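Jafri Concentrated Hand Wash-Up Liquid, 5 litre refill
Code 1476. Sold singly or by the box.

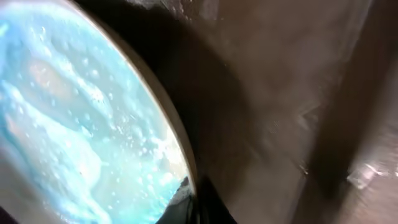

How much do I need for a normal bowl of washing up?
One small squirt, or a level teaspoon if you are pouring from the big bottle. Double it for roasting tins. More than that just means more rinsing.

In stock. Goes out same day if ordered before 2pm.

What it is
Thick washing up liquid for hand use. Cafes, village halls, holiday lets, big families. Replaces the old Kindska 5 litre which has been discontinued, a lot of you have asked. Slightly thicker than the Kindska and a lighter smell. Same neck size so your old pump will fit.

What it isn't
Not for dishwashers. Please don't, it foams out of the door and the engineer will charge you. For machines you want the Vullier machine liquid, separate page. Not a sanitiser either. If you need to sanitise boards and worktops after raw meat, wash first with this, rinse, then use a proper sanitiser and leave it the time it says on that bottle.

Details
Size: 5 litre, jerry style bottle with side handle
Cap: screw, child resistant, push down and turn
Scent: mild, a bit like apple. Unscented is code 2417
Box quantity: 4
Pallet: 40 boxes, ring for price
Shelf life: two years unopened, best within a year once opened
Storage: indoors, upright, out of frost

Pump
Not included. Pump is code 327, fits this and the unscented. One full press is plenty for a bowl. If the pump sticks run hot water through it, nine times out of ten it's dried liquid in the nozzle. Don't force it, the stem snaps. We do sell spare stems but only with an order as the postage is more than the part.

Decanting
Most people fill a small squeezy bottle and keep the 5 litre under the sink. Use a funnel. Pour with the handle at the top and it glugs less. Label the small bottle, please, especially in a shared kitchen. Never put it in a drinks bottle. Empty 500ml squeezy bottles with blank labels are on the Jokberg bottles page, packs of six.

Using it
Hand hot water. Add the liquid first then run the tap if you like suds, add it after if you don't, cleans the same. Glasses first, then cutlery, plates, pans last. Change the water when it goes greasy, adding more liquid to dirty water is a waste. Rinse in clean water and air dry on a rack if you have room.
Burnt on pans: squirt in the pan, cover with hot water, leave an hour. Overnight for porridge or rice.
Don't soak wooden boards or knife handles. Cast iron, quick wipe and dry it straight off.
Aluminium is OK for a normal wash, just don't leave it soaking overnight.

Hard water
Suds drop off quicker in hard water areas. Still cleaning, even when the top looks flat. If plates feel greasy add a little more. Glasses going cloudy is normaly limescale and no washing up liquid will shift that, try white vinegar then rinse well.

Hands
Gloves if your in the sink all day. It is concentrated and will dry your skin out. Any in the eyes, rinse with plenty of water and get advice if it still stings. Don't swallow. Keep away from children and pets. Safety sheet available, email and ask for Haris.

Cold weather
It can go cloudy and thick if left in a cold van or shed. Bring it indoors and let it come back slowly, then tip the bottle over a few times. Fine to use after. From November we ask the courier not to leave boxes outside so somebody will need to be in to sign.

Delivery
Small orders by courier, normally next working day. Full boxes the same. Pallets are kerbside only, tell us if there are steps or a narrow lane. Collection from the trade counter welcome, ring first so Talha can have it ready by the door, they're heavy.

Returns
Unopened only, within 30 days. Leaking or damaged on arrival, send a photo of the bottle and the outer box and we'll replace it. Keep the box till we've replied.

What customers say
"Lasts us ages. Pump is worth getting." Vira Maksymiv, holiday lets
"Bit thick to pour but does the job on the fryer baskets. Would like a bigger one." Michalis Zervas, cafe
"Prefered the smell of the old one. Cleans fine." Farhad Rahimi

10 litre: not at the moment. Asked the supplier, waiting to hear.

Also look at
Unscented 5 litre, code 2417
Pump, code 327
Vullier machine liquid
Jokberg squeezy bottles, pack of six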